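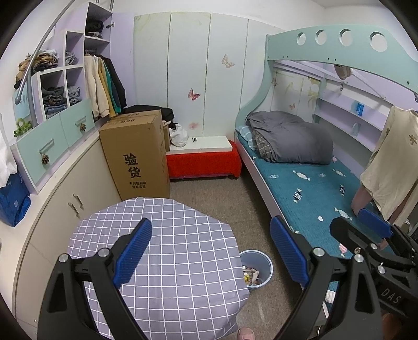

Chapter 4
Where Things Land

Print this page | E-mail this page

Every bedroom is a storeroom that happens to have a bed in it. The householder will deny this, usually while moving something off a chair so that you can sit down. Furniture catalogues show the bedroom as a place of sleep, with perhaps one book and a glass of water, and students who learn the subject from catalogues go on to design rooms with nowhere to put a parcel. Real rooms take in parcels all the time. A tall brown carton stands against the cabinets, the side of a second one shows next to it, and a white plastic bag has slumped alongside as though it had walked up the stairs by itself. The large characters on the front of the tall carton, 验货, tell the customer to inspect the goods, and the smaller lines beneath say to refuse them if there is a problem and contact customer service. There is no line about what to do with the box.

This chapter is concerned with that missing line. Chapter 3 dealt with things that have a home: shirts, saucepans, the good scissors. We now turn to things that have only a position. Arnel Catacutan, whose household survey at Drekville we shall lean on heavily, called them "landed goods", and the name has stuck, although his publisher wanted something grander. He visited 37 homes and listed 3,453 landed goods in them. Bedrooms did worse than kitchens. His own bedroom was left out of the survey on grounds of method.

Catacutan's first finding was that things land on whatever is flat and at hand height. A low piece of furniture with a cloth over it and a board on top will be treated as a shelf by everyone in the house, whatever it was bought to be. His second was that a cleared table seldom stays cleared. A tablecloth helps a little, for people hesitate before putting a muddy shoe on one — but they do not hesitate over post.

The third finding concerns bins. A small round bin beside the table will fill with wrappers and scraps of paper very well indeed, and its owner may fairly feel that the rubbish is under control. The carton the wrappers came in is too big for the bin and so is not thought of as rubbish at all. It becomes a box, and a box might come in useful. We shall meet this argument again in the Tikulcombe case study, where it had been going on for several years.

By the end of the chapter you should be able to tell a landed good from a stored one, draw a simple landing map of a room, and suggest a change that the people living there might put up with. Before reading further, draw a quick plan of your own bedroom and mark everything that has been in the same spot since before October. Do not tidy up first. We will know.

4.1 What counts as a flat surface

Print this page | E-mail this page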